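De: Ankica Dervishi
Para: lista de estudiantes de Lenguas y Culturas
Asunto: Re: [lenguas-est] macedonio 2 en primavera, ¿sale o no?
Fecha: 15 de diciembre de 2024

Hola a todos, contesto rápido que tengo examen a las 6 y ni he comido.

Despina Stojanovska escribió:
> Hola, ¿alguien sabe si al final abren Macedonio 2 el semestre que viene?
> En el sistema me sale "pendiente" y la asesora está de vacaciones. Si no
> abren me paso a turco, pero necesito saberlo antes de pagar la matrícula.
> Y otra cosa: ¿la beca Nevik cubre el verano en Jumville o solo el
> material? En la web pone una cosa y en el pdf otra.
> Gracias, Despina

A ver, por partes.

Macedonio 2: sale, pero con mínimo de 6 inscritos. Ahora mismo somos cuatro, contándote a ti. O sea que si alguien está dudando, que se apunte YA. El horario sería el mismo de este semestre, martes y jueves a primera hora, aula 306. Sí, la de la calefacción rota. El libro tambien es el mismo, seguimos por la unidad nueve, no compréis el segundo tomo todavía.

Turco: ojo Despina, turco 1 no se abre en primavera, solo turco 2. Te tocaría esperar a otoño. Si lo que te interesa es la parte comparada, el seminario de lenguas balcánicas te cuenta igual para el grado, eso me lo confirmaron en secretaría por escrito. Te reenvío el correo si quieres.

La beca: vale lo que pone el pdf. Son 2,000 para el curso de verano, viaje aparte - el viaje lo pagas tú. El material va por otra convocatoria, la Cultel, que cierra en marzo y pide carta de un profesor. Pedid la carta antes de navidades, que luego no contesta nadie.

Para la Nevik hacen falta expediente, carta de motivación de una página (una, no dos, el año pasado me la devolvieron) y un certificado de nivel. Si no teneis certificado sirve la nota final de Macedonio 1.
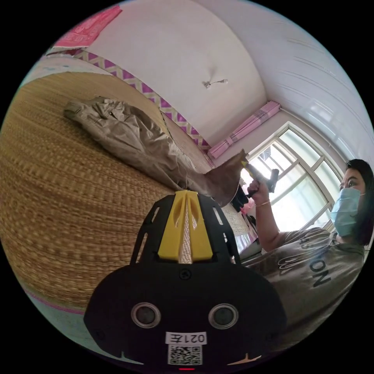
La pinza negra y amarilla, con la etiqueta 021 y su QR.

Más cosas: la mesa de conversación sigue los miércoles, con tope de 20 personas. Traed algo de leer, un cuento corto, lo que sea. Y quien tenga mi ejemplar de la gramática de Sutanto que me lo devuelva porfa, lo necesito para el trabajo final.

Me voy corriendo. Despina, escríbeme aparte lo de la matrícula y lo miramos mañana.

Ankica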